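Home | About Us | Kits | Support | Contact

About Stumix

Stumix designs and supplies hand-held gripper kits for teams that teach robots to handle everyday objects. The company was founded in Tumdale by Julián Herrero and Gyula Kerekes, who continue to direct its engineering and customer service departments.

Our principal product is the Nerero kit. Each kit contains a two-finger gripper, a camera mount, a carrying case and 2 sets of replacement pads. The fingers are fastened with ordinary screws and may be changed at the bench with the driver provided. Classroom orders are supplied in packs of 20, with a printed handbook for the instructor.

Stumix also offers a recording service under the name Vincze. Clients send us a list of objects and tasks, and our operators carry out the work at desks, kitchen counters and shelves furnished in the usual way. The current object list has 244 entries, most of them household goods and groceries. Orders of fewer than 100 recordings are accepted by arrangement with Mr. Kerekes.

Kits are assembled and inspected at our Tumdale workshop. Visits by schools and research groups are welcome and should be requested through the Contact page.

Last updated: June 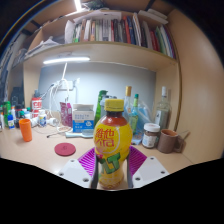

The gripper holding a bottle of lemon tea at a desk.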